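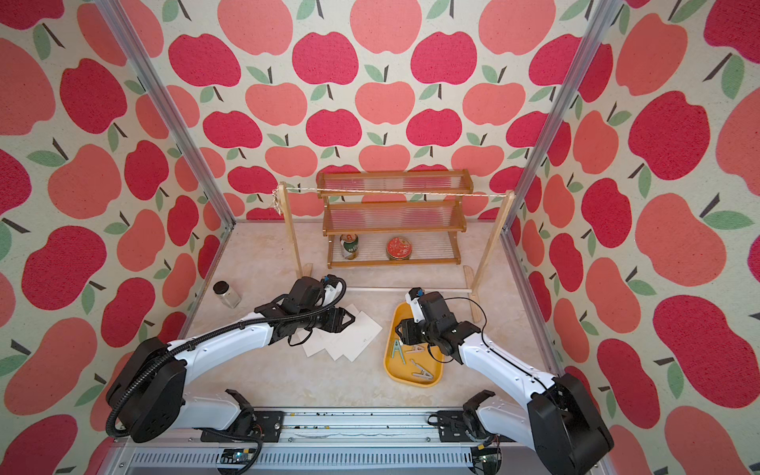 Drying frame with its line up; storage rack behind.

To: Household Tasks discussion list
Date: 9 Mar 2025
Subject: Re: Drying line, cards and the storage rack

Dear members,

Thank you to those who replied to the earlier message on the clothesline set-up. I have copied the relevant part of Soledad Manríquez's message below so that the questions and the responses may be read together.

Soledad Manríquez wrote:
> Could the list please confirm three matters before the Stinby
> notes are reissued?
> 1. Whether the line is to remain on the wooden frame between
> sessions, or be taken down and coiled.
> 2. Whether the cards are to be hung by one peg or two.
> 3. Whether the can and the red-lidded tin are to stay on the
> rack while the line is in use. The Susta notes say that the
> rack is to be cleared. The Neagu notes are silent.
> I would also be grateful for a decision on the twine. The
> present length is adequate, but the knot at the left post has
> been retied several times and the loose end is getting longer.

On the first matter, the line is to remain on the frame. Taking it down has led to uneven tension when it is put back, and a slack line allows the cards to slide toward the middle. Members who store the frame on a shelf may slip the line off the right post only, leaving the left end fastened.

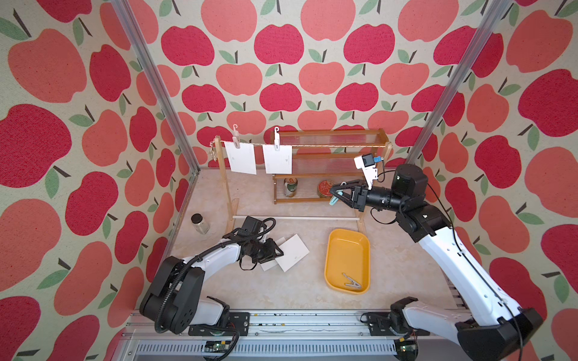

Household Tasks Working Group, Drandero

On the second matter, one peg per card is sufficient. The peg should be placed at the top edge, near the centre, so that the card hangs flat. A visible gap should be left between neighbouring cards. White plastic pegs are preferred for the light cards. The wooden pegs in box 714 have a stronger spring and leave a mark on card stock, and should be kept for cloth.

On the third matter, the can and the tin stay where they are, on the lowest level of the rack. The Susta wording was written for a different cupboard and will be withdrawn. Upper levels are to be kept free for the time being. Members have asked whether the clear rods will bear a full jar. I do not have a figure for this and would ask that heavier items be kept on the tabletop until one is available.
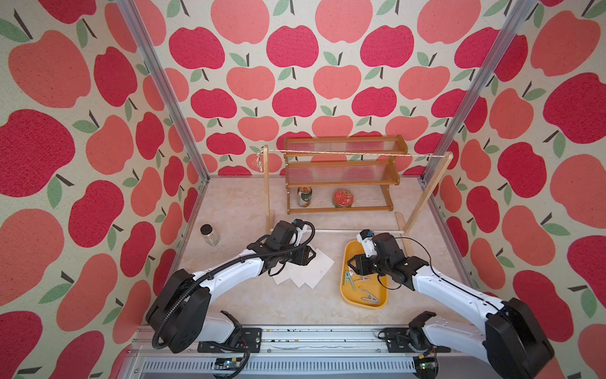
Line clear, with the black-lidded jar on the tabletop at left.

The small glass jar was not mentioned in Soledad's message but has been raised separately. It may stand on the tabletop to the left of the frame, with its lid screwed on. It should not be placed beneath the line, where it would be in the way of anyone reaching for a dropped peg.

With regard to the twine, a replacement has been ordered in the same weight, cut to some 9 metres, from which each site will receive a share. Please trim the loose end at the left knot to 2 centimetres when the new line is fitted. The old twine may be kept for tying bundles.

Corrections to the Stinby notes should be sent to the list by the end of March, quoting section 8 in the subject line. Comments on the colour of the pegs have been noted and need not be sent again.

Yours sincerely,

List Coordinator
Household Tasks Working Group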